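November 2024

Slept until eight, which I haven't done since July. Rain most of the morning. I meant to clear the gutters and did not. I made oatmeal, ate it standing up, and then went back to the question of the kitchen floor, where I have been stuck for weeks.

The old vinyl is coming up at the back door again. I glued it down in July and the glue has let go. The man from the flooring place in Windton measured the room on Thursday and his quote was in the mail yesterday. He wants more for the labor than for the material. I expected that, but it was still unpleasant to see it typed out. He can't start until after New Year.

I went through the choices one more time at the dining room table. Cork is warm and I like it, but the dog's nails would ruin it. Sheet vinyl again would be the cheap answer. The speckled stone look is what I keep going back to, with the walls done in a grey-green. 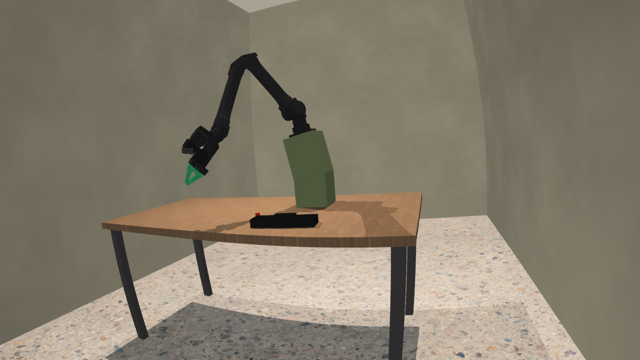 Grey-green walls, speckled floor, wood-topped table.

The walls are the part I can do myself. I bought a sample pot of a color called Tyagi at the hardware store and put two patches of it up by the window. In the morning it looked like pond water. By three o'clock it had settled down and I liked it more. I'll leave the patches up for the week and look at them with the lights on before I buy a gallon.

Drove out to Lemness after lunch to look at the salvage yard. It was open until four. They had a stack of old school flooring, maple, 18 dollars a square yard, with the paint lines from the gym still on some of the boards. Nice wood, but I would need to sand it all and the boards were different thicknesses. I walked around it a couple of times and left it there.

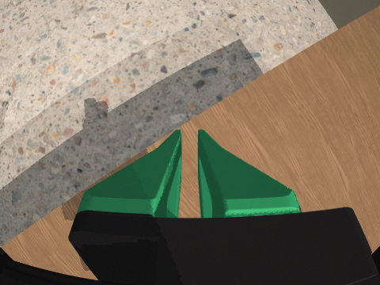
On the way home I stopped for gas and a sandwich. The bridge road was down to one lane and I sat there for 15 minutes listening to a program on beekeeping. I learned that the bees throw the males out of the hive in the fall. Not much else to do in a line of cars but take that in.

Back home I moved the refrigerator out to see what the floor was like under it. Worse than I thought. There is a soft spot near the water line, maybe as big as a dinner plate, and a dark ring on the subfloor. It was dry to the touch. I put a paper towel down and will check it tomorrow morning. If that piece has to be cut out, it will add up to 100 dollars in plywood and screws, going by what the bathroom cost me. 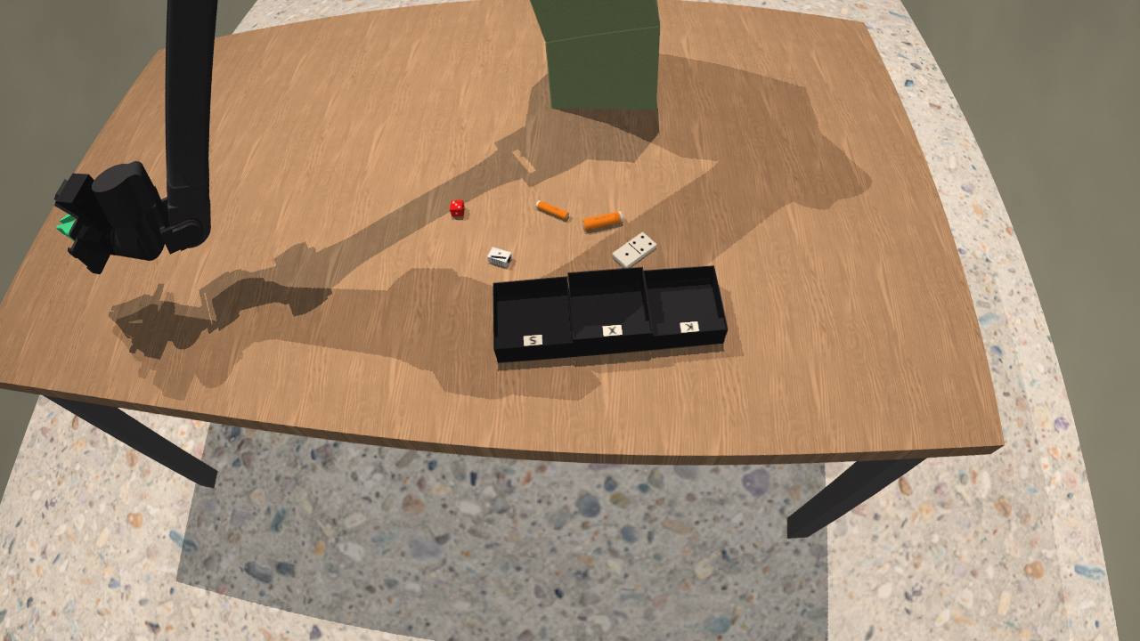
Then there is the table. Mine came with the house and it wobbles. I have folded cardboard under one foot and I change it when it gets flat. I like a plain brown top with some grain to it, and dark legs, and I don't want a glass insert or drawers or anything that folds out. There is one called the Hemov in the catalog that is close, but the chairs only come as a set and I already have chairs.
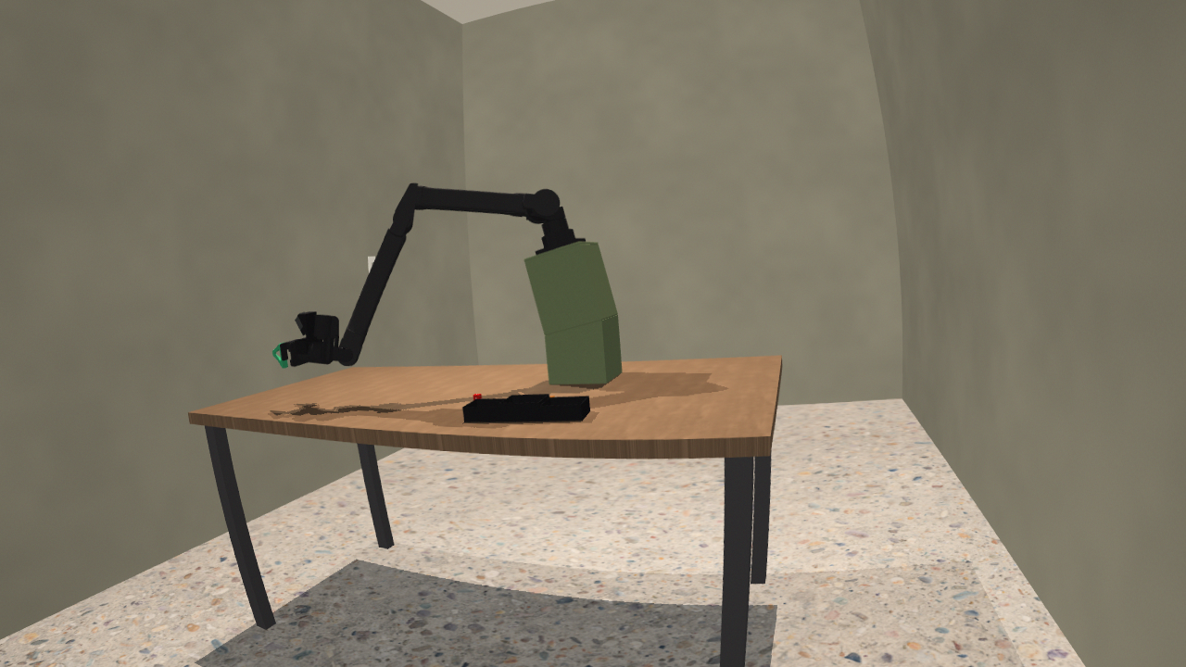 Brown top, dark charcoal legs, speckled floor underneath.

Supper was soup from the freezer and the end of the bread. Fed the dog. He would not walk past the refrigerator where it was sticking out, so I carried his bowl to the hall.

I wrote back to the flooring man and asked if he would take something off if I pulled up the old vinyl myself. I also asked about the soft spot – better he hears about it now. No answer yet, but it is Sunday.

Gutters tomorrow if it stops raining. Also call the dentist and put the storm window back in upstairs.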